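How to keep glossy floor tiles without streaks after mopping?

Asked in Home Care, Floors

Sumaiya Marikar
Dear all, I moved in January to an apartment with pale shiny tiles in all rooms. In my old place I had dark rough tiles and I never thought much about them. Now every time I mop, I see gray lines when the sun comes in, and also footprints if someone walks before it is dry.

What I do now: I sweep, then I mop with warm water and the lemon floor soap from Zusis, one full cap in the bucket. After this I leave the floor to dry alone with the windows open.

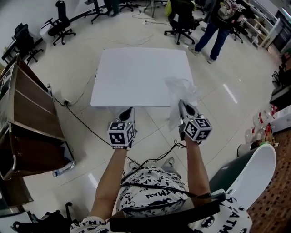

I tried also to use more soap, but the floor became a little sticky under the socks. My mother says to put vinegar, my neighbor says never vinegar. The tiles are ceramic, I asked the landlord. The lines between them are light gray and I do not want to damage them. What should I change first? I would like to not buy a machine.

3 replies

Naheed Bhutto
Hello Sumaiya. I had the same trouble for a long time, so I write what helped me.

First, the soap. A full cap is too much for one bucket. When the water dries, the soap stays on the tile and makes the lines you see, and next week the new dirt sticks to it. Before you begin a new routine you must take off the old layer. Mop the whole floor two times with only warm water, and change the water when it looks cloudy. In my apartment the first bucket was like milk — I was ashamed.

After this, use 3 liters of warm water and one small spoon of soap. Squeeze the mop very well, it should be damp and leave no drops. Work from the far wall back to the door and rinse the mop often.
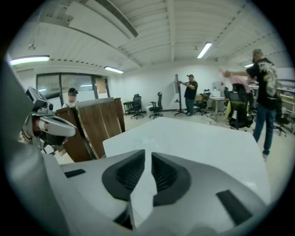 Then dry the floor with a microfiber cloth. You can put it around a flat mop head and go over the room one time, it takes a few minutes. I think this drying step makes the biggest difference, bigger than the brand of soap. Please wash the cloth without fabric softener, because softener leaves a film also.

About vinegar: on the ceramic itself a weak mix does usually no harm, but with time it can eat the grout. I do not use it.

Parveen Kakakhel
steam mop. I bought a Reltska for my sister and she is happy, no soap at all

Humaira Afridi
I agree with Naheed about the drying. I want only to add two small things.

If your water is hard, you can have white marks even with no soap. Let a little tap water dry on a dark plate and look at it in the morning. If there is a white ring, the minerals are making part of your problem, and it is even more important to dry by hand.

The second thing is the mop head. Mine was old and it only moved the dirt from one place to another. I change it now when the edges become hard.

Sumaiya Marikar
Thank you Naheed and Humaira. I did the plain water two times in the hallway and the sticky feeling is gone. Tomorrow I will do the big room. Parveen, thank you also, but I will wait with the steam mop until I ask about the grout.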